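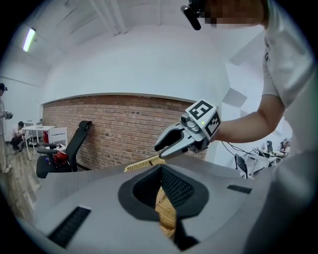

Dristik is a repository for student theses and reports on health policy, and this page answers the questions we get most often about depositing, finding and using them. It covers work from the three schools that share the service: Pundora, Radebe and Ternisen. Most items are a written report with an abstract, but a deposit can include other material as well.

Who can deposit a thesis?

Any student whose final mark has been confirmed by their school. Staff can deposit on a student's behalf if the student has signed the deposit form. We don't take drafts, class essays or group work that wasn't assessed.

What file types do you accept?

PDF for the thesis itself. Spreadsheets should be saved as CSV and images as JPEG or PNG. The limit is 220 MB for each deposit. If yours is bigger, split off the data files and deposit them as a separate item. The two records can be linked.

Do I need an executive summary?

Only if your program asks for one. Policy analysis students at Radebe must supply it as its own file. Everyone else can leave that field blank. The abstract is required for all items.

How long does it take for my thesis to appear?

Allow 11 working days. It takes longer in November and December, when most of the year's theses come in. You'll get an email when the record goes live, and the permanent link will be in it.
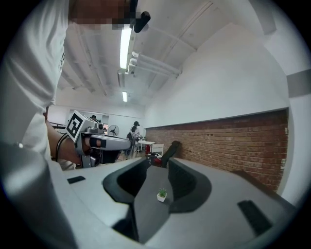
Links sent before that email are temporary and stop working once the record is published, so please don't put them in a job application or reference list.

Can I delay public access?

Yes. You can choose an embargo of up to 2 years when you deposit. The title, abstract and author name stay visible during that time, but the files can't be downloaded. To extend an embargo, write to us before it ends and attach a note from your advisor.

My thesis uses patient survey data. Can I include it?

You can include summary tables. Raw responses can only go in if your ethics approval says they may be shared — check the wording of the approval letter, as many older ones don't mention it.

What do the views and downloads mean?

A view is counted each time someone opens the record page. A download is counted each time a file is opened or saved. We filter out known search engine crawlers. Figures are updated overnight and may drop slightly after a correction.

Can I fix a mistake after publication?

Spelling errors in the record can be fixed at any time. The thesis file can't be swapped, but we can add a page of corrections beside it. The original stays available.

Why does my search only show 59 results?

That is the number of items currently listed under the "health insurance" subject heading. Older theses were often filed under "public finance" or "social policy", so try those too, or search the full text.

Who owns the copyright?

The author does. Depositing gives us permission to store and display the work and nothing more. You are free to publish it elsewhere, though some journals will want to know it's already online.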